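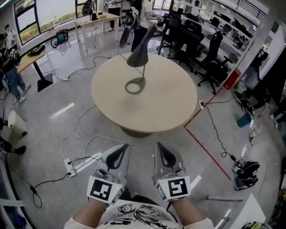
Peut-on poser une lampe de bureau sur un guéridon quand la prise la plus proche est au sol ?
Oubliez d'abord la prise et placez la lampe : le pied au milieu du plateau, l'abat-jour tourné vers l'endroit où l'on lit. On s'occupe du câble ensuite, avec une multiprise posée contre le piètement et jamais dans le passage.

4. Installation sur table ronde

Ce chapitre concerne la lampe Nirau à tige inclinée et socle en anneau. Pour un bureau adossé à un mur, revenez au chapitre 3, nettement plus court — les murs simplifient beaucoup la vie.

4.1 Mise en place

1. Essuyez le plateau. Les patins du socle adhèrent mal sur la poussière et très bien sur la confiture.
2. Posez le socle à plat, à 16 cm au moins du bord.
3. Inclinez la tige en tenant le socle de l'autre main. Une seule main suffit aussi, mais le service après-vente a des statistiques à ce sujet.
4. Orientez le cône vers le centre de la table. Dirigé vers l'extérieur, il éclaire surtout les yeux du voisin.

Note — Sur une table à pied central, appuyez une fois sur chaque côté du plateau avant de brancher. Si la table bascule, resserrez le piètement. Le carton plié sous le pied n'est pas un accessoire Nirau.

4.2 Passage du câble

1. Faites descendre le câble le long du pied central et fixez-le avec les 4 attaches Privadach fournies.
2. Laissez une boucle souple en bas, de la largeur d'une main.
3. Branchez sur une multiprise posée à plat, interrupteur vers le haut.
4. Ramenez le cordon de la multiprise vers le mur par le chemin que personne n'emprunte. Il existe, même dans les grandes pièces vitrées où l'on circule partout.

ATTENTION — Ne branchez jamais une multiprise sur une autre multiprise. Si la pièce en compte déjà plusieurs, suivez chaque cordon du doigt jusqu'à sa prise murale avant d'ajouter le vôtre. L'exercice est instructif.

ATTENTION — Sur béton poli, un câble ne tient pas en place. Utilisez un passe-câble Fagundes (réf. 3856) dès qu'il traverse une allée. Le ruban adhésif dépanne une journée, puis il se décolle et emporte les lacets.

4.3 Reflets

Un sol clair et brillant renvoie la lumière des fenêtres. Avant de conclure que la lampe éclaire trop peu, essayez-la store baissé ou en fin de journée. Si l'éblouissement persiste, tournez la table d'un quart de tour : elle est ronde, personne ne verra la différence, sauf le câble.

4.4 Déplacer la table

Débranchez. Retirez la lampe. Déplacez la table. L'ordre compte, et la troisième étape faite en premier n'est pas couverte par la garantie.

Dans la même rubrique
Chapitre 3 : Installation contre un mur
Chapitre 5 : Changer l'ampoule
Passe-câbles Fagundes : tableau des longueurs
Nettoyer un abat-jour avec Cillex
Attaches Privadach, sachet de rechange (réf. 675)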